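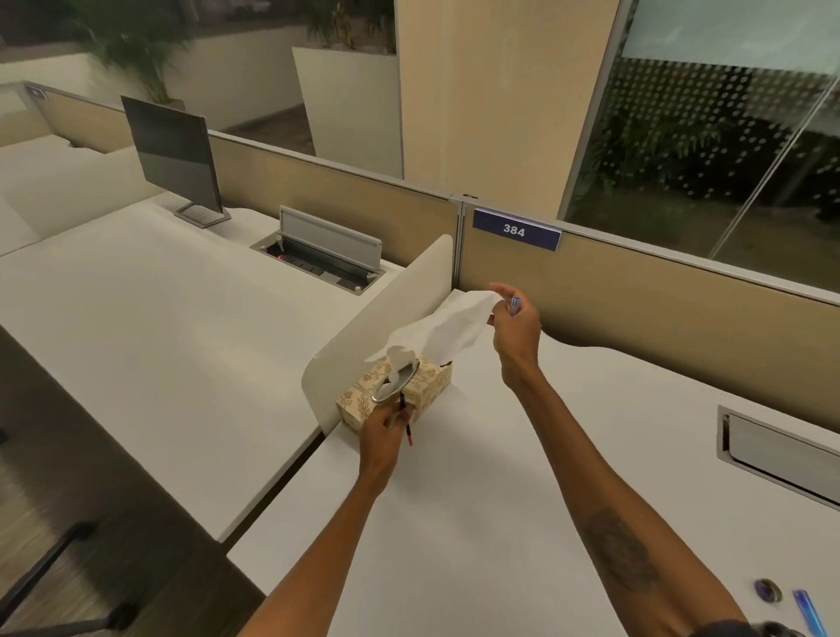

Jul 14, 2024 – Vukutik, segmentation of pen refill clips

Goal for this entry: decide where a "wipe" starts and ends in the head-camera recordings, then check whether the new boundary rule helps the policy.

Data as of this morning: 562 clips, cut into 2,354 labeled segments. Of those, 253 carry the wipe label. The old rule (Gorier script, hand speed only) put the boundary at the first slow point after the tissue is picked up. That is too early. The hand slows again when the tissue meets the pen, and the script splits one wipe into two.

New rule:

1. Start of wipe = first contact between tissue and pen section. Pulling the tissue from the box gets its own label, "fetch", even when the other hand is already holding the pen.

2. End of wipe = tissue leaves the section. If the barrel is in the other hand at that point, still label it wipe. Desk 384 is a good test of this, with the tissue around the section in the left hand and the barrel held close by in the right.

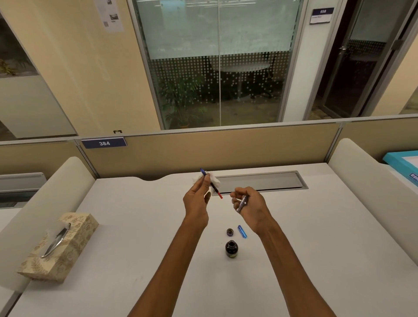
3. "Align" starts only when the tissue is gone from between the parts. Overlap between wipe and align is not allowed in the Pondach format, so pick one.

Result: retrained on the relabeled set, 3 seeds. Early release of the tissue dropped in all of them. Align got slightly worse on one seed – probably noise, but rerun before it goes in the table.

To do: send the rule to Ruiz-Ortega for a second pass on the wipe segments. Ink on fingers still confuses the contact detector.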